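Home Tickets Fixtures My Club Help

Ticket 661: match alerts arriving late
Status: waiting on supporter
Opened 22 Aug 2021

Hello, and thank you so much for writing in, and for being so patient with us on a Cusdale match day! I'm sorry your goal alerts for the Grimusard game came through 40 minutes behind play. I follow the scores on my phone too, and I know how rotten it feels to hear it from the neighbors first.

I've had a good look at your account and the alerts left our side on time, so I think they're getting held up on the phone (battery saver is usually the culprit). Could you turn that off for the Gollier app, sign out, and sign back in?

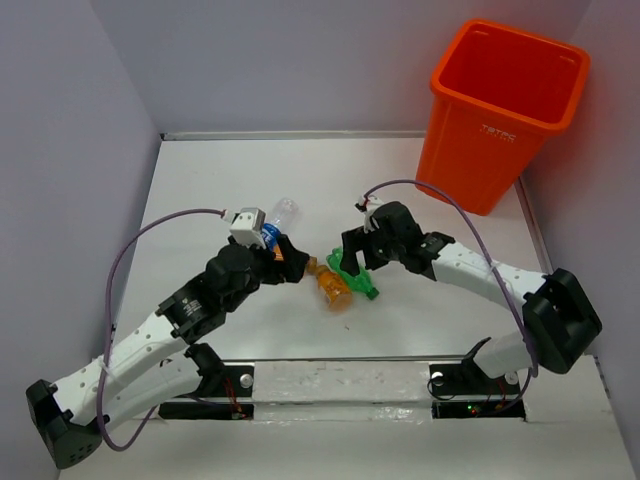
Two robot arms and three plastic bottles

Update: thanks for trying that, and for sending the error code as well. Code 101 means the app is still holding an old sign-in, so please delete it and install it fresh. Your favorite teams are saved, I promise, and the Polák Cup alerts will come back with them. I'll keep this ticket open until after the next match, so do write back and tell me how you get on.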